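How to Put Small Cables Away in a Compartment Box

Updated March 1, 2019

For a long time I kept my short cables in one drawer, and every time I needed one I pulled out five. Last July, when I moved from Ulside to a smaller apartment in Lenotstead, I decided to stop this and bought a plastic box with compartments. Since then I have changed my method a few times, and this page explains the one I kept.

What you need

– A plastic organizer box with a lid and inside walls. Mine has 32 small cells, but fewer is also fine.
– A clear table with a plain, light surface. On a dark table a black cable is easy to miss.
– Paper labels or masking tape, and a pen that does not smear.
– A soft dry cloth.

Step 1. Clear the table

Take everything off the table except the box. Put it near the back, with the opening side toward you, so you do not have to reach across the lid. Leave the middle free, because you will do the coiling there.

Step 2. Sort before you coil

Lay the cables out in groups. I make one group for charging cords, one for earphones and one for the cables I do not recognize. Check both ends of every cable. If the outer cover is broken or the plug is bent, do not store it. Take it to a place that collects old electronics.

Step 3. Coil the cable

Wipe it first with the cloth. Hold one end and make a loop a little smaller than the cell. Let the cable turn the way it wants to turn. If you force it, it will open again when you let go. For a thin cord I like the figure eight, which keeps the twist out of the wire. For a thicker one a simple round coil is enough. Do not wrap it tightly around your fingers, and do not bend it sharply next to the plug.

Put the coil down flat on the table and wait a moment. If it opens by itself, make the loops larger and try again.
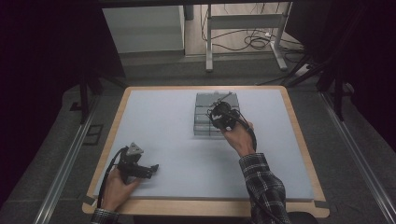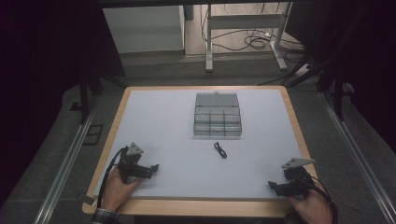
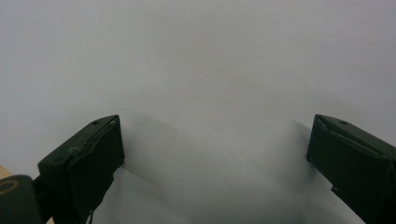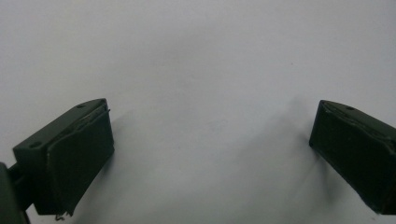
Step 4. Put it in the cell

Lower the coil straight down and let the plug go in last, on top. In this way you can see what kind of plug it is without taking the cable out. One cable per cell is the best rule. If the coil stands higher than the walls, it is too large, and the lid will press on it. You can use two cells next to each other only if the wall between them can be removed. On my first box, a Malik, the walls came out with a small pull. On the Komier I bought later they are fixed, so I keep the long cables somewhere else.

Step 5. Label and close

Write the type and the length on a small piece of tape and put it on the wall of the cell, near the top. Close the lid slowly and look from the side. Nothing should stick out. If the lid does not go down easily, open it and find the cable that is too high.

Some mistakes I made

I used rubber bands. After 12 months they became sticky and left marks on the white cords. Now I use paper twist ties, or nothing if the cell is tight enough.

I also filled every cell on the first day, and then a new cable had no place. Leave at least two cells empty.

The third mistake was to keep adapters together with the cables. They are heavy for their size and they slide when you carry the box. I gave them their own row, seven cells in my case, at the end near the hinge.

How often to repeat it

I open the box twice a year and check the groups again. Cables from the group I do not recognize go out if I have not used them since the last check.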